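A bench you can find things on

Danica Slanina has looked after benches for most of her working life, first in a school prep room and now at Dolis, where she sets up the teaching bench for beginners' chemistry. She still works from a kit list she wrote herself, on one side of paper.

"People buy too much," she says. "They see a catalogue and want everything in it. Then half of it sits in a drawer and they can't find a beaker when they need one."

Her own list starts with beakers, one large and a couple of small. She likes a big one with a wide mouth and a proper spout. The printed graduations are handy, she says, but she tells learners to treat them as a guide and to measure in a cylinder if the volume matters. A spatula can rest in a beaker for a minute while you see to something else, as long as you remember it's there.

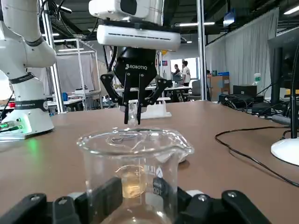

Setting out

Slanina puts things down in the middle of the table first and works outwards. The rack goes where both hands can get to it. Tongs are laid flat, well in from the edge. She keeps an evaporating dish out even on days when it may not be wanted, and a sponge pad within reach.

"A plain brown top suits me," she says. "White porcelain shows up on it straight away. Clear glass is harder on any surface, so you leave space between the pieces."

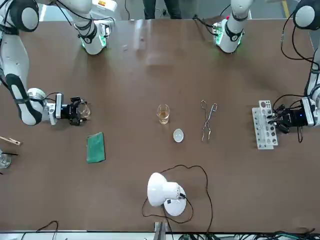
The bench with rack, tongs, evaporating dish and green sponge pad.

She is firm about racks. A tube that isn't in a hand or a clamp belongs in a hole, upright, and she would sooner have a cheap plastic rack with holes to spare than a smart one that is always full. At her old school she had 40 pupils sharing 2 racks, and tubes rolled off the benches every week.
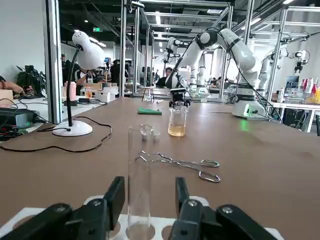

Dirk Mertens thinks she is too strict on this point, and says a folded cloth will hold a tube perfectly well for a minute or two. Slanina has heard it before. "He can wash up after it, then," she says.

They do agree on tongs. Both want the plain metal sort with looped handles, and both check that the tips meet before the session starts. If they don't, the pair goes in the bin. 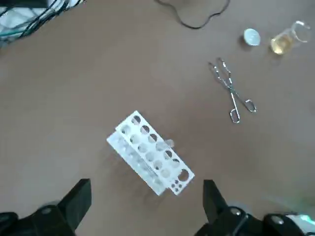

Putting away

Glass is washed first and the rack last. Slanina turns the rack over and taps it, then looks along the holes for anything left behind. Tongs are wiped and dried before they go in the drawer. The whole job takes her 8 minutes when the bench was laid out well to begin with.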